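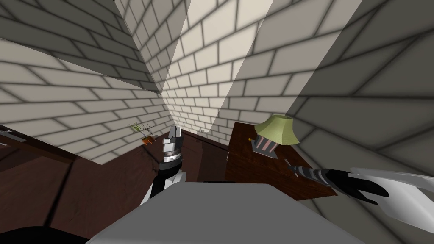

Fig. 1. Simulated room with two robot arms and dark wooden furniture.

Trornness Award Records, data card

Summary
This dataset collects the public records of the Trornness Award for Engineering in Medicine. It has 2,805 entries, one for each nomination which the award office has released. The records were typed from the yearly booklets and then checked by a second reader.

Who made it
Sevim Canpolat and Maarten Stevens prepared the tables. Erdal Avcı wrote the scripts for name matching. Evdokia Drakos gave us access to the older booklets in the Brornport library.

Fields
entry_id: number of the nomination, unique
nominee: name as printed in the booklet
institution: employer at the time of nomination
topic: short text, at most 200 characters
stage: nominated, shortlisted or awarded
citation: full text of the laudation, only for awarded entries

Known problems
Names with accents were printed in different ways in different years. We kept the printed form in nominee and did not correct it. For over 100 entries the institution is missing, and the field is left empty. The Handton shortlist was published in two versions which do not agree. We used the second one.

Please do not use the table to compare the number of nominations between countries. The rules for who may nominate were changed several times, and the changes are not coded here.

Checking
Hülya Yaman compared 20 entries from each booklet with the printed page. Errors she found are listed in corrections.txt, and they are already fixed in the current version.

License and contact
Free for research and teaching, with mention of the source. The citations remain property of the award office, so ask there before you reprint them in full. Corrections are welcome, please send the entry_id and a scan of the page. The next update is planned for April.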